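About Trosard

Trosard is an independent website about television drama and comedy, with a particular interest in series made for younger viewers and families. We publish reviews, episode guides, interviews and longer articles about how programmes get made, why they end, and who gets to be in them.

The site began in March, in a rented room above a bakery in Steinbach, as a newsletter sent to 21 people. Most of them had been on the same media studies course and wanted somewhere to carry on the arguments they used to have in seminars. The newsletter became a blog, the blog picked up readers who had never met any of us, and after a while it made sense to give it a proper name and a proper home.

The name comes from a village in Prostilville, the long-running serial that several of us grew up watching. Trosard was the place characters went to when the writers had run out of things for them to do. We liked it enough to borrow it.

What we cover

Most of our coverage is of scripted series. We look at new programmes in their first few weeks and then come back to them at the end of a season, as a first episode can be a poor guide to the rest. We also write about older shows, especially ones that were cancelled early or have dropped out of circulation. Our episode guide to Prostilville now has 181 entries and is still the most visited part of the site.

We don't cover reality television, sport or news. Other sites do those well. We do cover animation, and we treat it the same way as everything else.

A good deal of our writing is about representation — which families are shown on screen, which are left out, and whether a character is given a story of their own or only turns up to help someone else through theirs. Readers sometimes ask why we write about this so often in children's programmes. Young viewers watch the same episodes again and again, and what they see there stays with them.
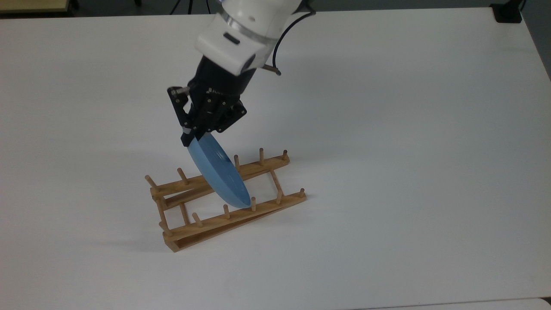 Words by Timo Görtz, editor
Last updated 2022-09-03

How we work

Trosard has one full-time editor (me) and a group of freelance writers, most of whom have other jobs. Everyone who writes for us is paid. The standard rate is for a review of 800 words, and longer articles are agreed separately before work starts.

Reviewers watch every episode they write about, all the way through. If a broadcaster has only let us see part of a season, the review says so at the top. We don't give stars or marks out of ten. We tried them in the early days and found that people argued about the number and skipped the review.

We accept preview screenings and advance copies. We don't accept travel, gifts or payment from production companies, and nobody outside the site sees a review before it goes up. Interviews are edited for length and clarity, but we don't offer approval of quotes.

Where a writer knows someone who worked on a programme, they don't review it. In a small field this comes up more than you might expect, and it sometimes means a review is late.

How we are paid for

About half the money comes from members, who pay a small monthly amount and receive the newsletter a day early. There are 2218 of them at present. The rest comes from advertising and from the printed annual, which collects the year's longer pieces and is sold through the site and at a few bookshops.

Members have no say in what we publish, although they do write in, and a fair number of articles have started with one of their letters. The full archive is free to everybody and will stay that way.

The Grurkomcombe weekend

Once a year we hold a weekend of screenings and talks in Grurkomcombe, in the old assembly rooms near the station. It is a small event. We show complete short series from start to finish, with breaks for tea, and invite writers and script editors to talk about a single episode in detail. Tickets go to members first and then on general sale. All screenings have subtitles and the building has step-free access from the side entrance.

Corrections

If we have got something wrong, please tell us. Small errors such as dates or misspelt names are fixed straight away. Anything that changes the meaning of an article is corrected with a note at the foot of the page saying what was altered and when. We don't take down reviews because opinion has moved on, including our own.

Writing for us

We are open to pitches all year. Send a short paragraph saying what the piece is about and why you want to write it, with a link to something you have written before if you have one. It doesn't have to have been published. Please don't send finished articles.

Replies can take up to three weeks, and longer around the Grurkomcombe weekend. Use the form on the contact page and choose "Pitches" from the menu. Questions about membership or orders for the annual should go through the same form, under "Members and shop".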